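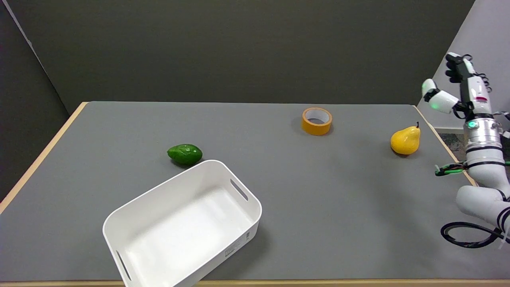

Chapter 7
Daily Care of a Bench Cell with a Multi-Fingered Hand

After you study this chapter, you should be able to:
– carry out the start-of-shift check of an arm and hand in the correct order
– recognize early signs of cable wear and say where they usually appear
– decide when a finger needs cleaning and when it needs adjustment
– make an entry in the cell log that another technician can use

7.1 Why a small cell needs a routine

In the previous chapter we looked at large cells, with fences, conveyors and a maintenance plan that comes from the factory. A bench cell is different. It has one arm, one table and a small number of objects, and often it stands in a room where people do other work also. For this reason it is easy to think that it needs little care. The Jesine workshop at Herengate, whose records we use in this chapter, had the same opinion in its first year. The arm was switched on at 8 in the morning and switched off in the evening, and between these two moments it was left alone unless it stopped.

The log from that year is short, but it is useful to read. Most of the stops did not come from the motors or from the control software. They came from the hand, and from the cables that serve the hand. A cable that was a little too short pulled on its connector each time the wrist turned. A finger that had collected dust closed more slowly than its neighbors, and the grip became uneven. These are small faults. Each one can be found in a few minutes by a person who knows where to look.

7.2 The parts that move most

When we plan the care of a cell, we begin with the parts that make the largest number of movements. In an arm, the wrist joints usually turn more often than the base joint. In a hand, the thumb and the first finger do the greatest share of the work, because nearly every grip uses them. The log at Herengate shows 3,195 grip cycles in May, and the thumb took part in all of them.

Cables must be counted among the moving parts, although many plans forget them. A cable that crosses a joint bends whenever the joint bends. It needs a free loop, large enough that the joint can reach both ends of its travel without pulling. But the loop must not be so large that it catches on the table edge or on the objects. Finding the correct length takes patience, and it should be checked again after every change of the working position.

7.3 The start-of-shift check

The check below follows the Stilden sheet, which the workshop adopted in its second year. It is done first with the power off, then with the arm moving at low speed.

Step 1. Power off. Look along every cable from the base to the fingertips. Feel the outer cover with your fingers at each place where it bends. A soft or flat place means that the cable should be replaced.

Step 2. Wipe the finger pads with a dry cloth. If there is a sticky film, use the cleaner named in the hand manual and let the pads dry fully.

Step 3. Clear the table and wipe its surface. Put back only the objects of the day's task.

Step 4. Power on. Stay outside the reach of the arm and keep one hand near the stop button. Read the status lights and compare them with the table in the manual. Do not trust your memory for the colors – they are not the same for every maker.

Step 5. Open and close each finger alone, then all together. Repeat this 2 times. Listen as well as look.

Step 6. Drive the wrist slowly to both ends of its travel and watch the cable loops. If a loop becomes tight, stop and go back to Step 1.

Step 7. Run one grip on a hard object and one on a soft object. A roll of tape and a ripe fruit are good choices, for the fruit will show a mark if the force is too high.

Note: the full calibration of the hand is not part of the daily check. In the Stilden sheet it is done after every 300 hours of work, and also after any finger has been removed. The procedure is given in Section 7.6.

7.4 Writing the log

A log entry has to be understood by a person who was not present. "Finger slow, fixed" is not enough. Write which finger, what you noticed, what you did, and how the finger behaved afterward. The form designed by Wróbel, reprinted at the end of this chapter, leaves one line for each of these points and a wider space for remarks.

Before you continue to Section 7.5, take the form and fill it in for a cell in your own laboratory. Do the check slowly the first time, and write down also the things that were in good order.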